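How to oil a wooden worktop (quick version)

Posted Feb 12, 2024 by Raimo Harju

Short one today, got a second coat waiting. Three people asked how I do the tops so writing it down once.

What you need

Worktop oil. I use Gruralico clear, any food safe one will do.
Sandpaper, 120 and 240 grit.
Lint-free cloths, more than you think.
A small pot or cup to decant into. Don't work out of the tin.
Gloves. Vacuum with a brush head.

Before you start

Clear everything off. All of it, toaster too. Wash with warm water and a tiny drop of washing up liquid, wipe, then leave overnight. Damp wood won't take oil properly and you'll get cloudy patches. Did that to my own kitchen in January, had to start again.

Heating on low if the room's cold. Window open a crack.

Sanding

120 first, along the grain, never across. Light pressure. Black marks round the sink need longer, go gently and keep the block flat or you'll make a dip. Then 240 all over. Hoover, wipe with a barely damp cloth, wait til dry.

Do the edges and ends as well. End grain drinks the stuff.

First coat

Stir the tin, dont shake it. Pour a bit into your cup. Cloth in, squeeze out, rub on in long strokes with the grain. Thin! Everyone puts too much on. Wait 13 minutes, then wipe off whatever is still sitting on top. If it feels sticky, wipe again.

A 50 cm strip at a time is easiest, overlapping a little. 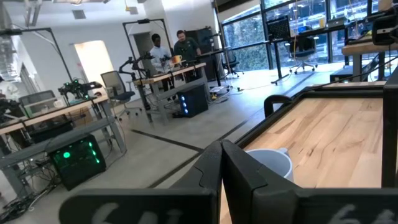 Pale wooden top with streaky grain, grey plastic cup.

More coats

Leave it eight hours, longer in damp weather. Quick rub with the 240 if it feels rough, dust off, repeat. Three coats on a new top, two on an old one. Yiran Fang does five on hers and it does look lovely, but I haven't the patience.

Old cloths: lay flat outside to dry, or soak in water before binning. Oily rags in a heap can catch fire by themselves. Please don't skip this bit.

After

No water on it for two days. No hot pans ever, use a trivet.

Top up when drips stop beading. Twice a year for us, more by the sink. One thin coat, wipe off, done.

Rings and stains: fine paper on the spot, feather out a bit wider than the mark, then oil. It'll look lighter at frist, evens out in a few weeks.

Metal edging round your top? Mask it. Dried oil on black paint is a pain to shift.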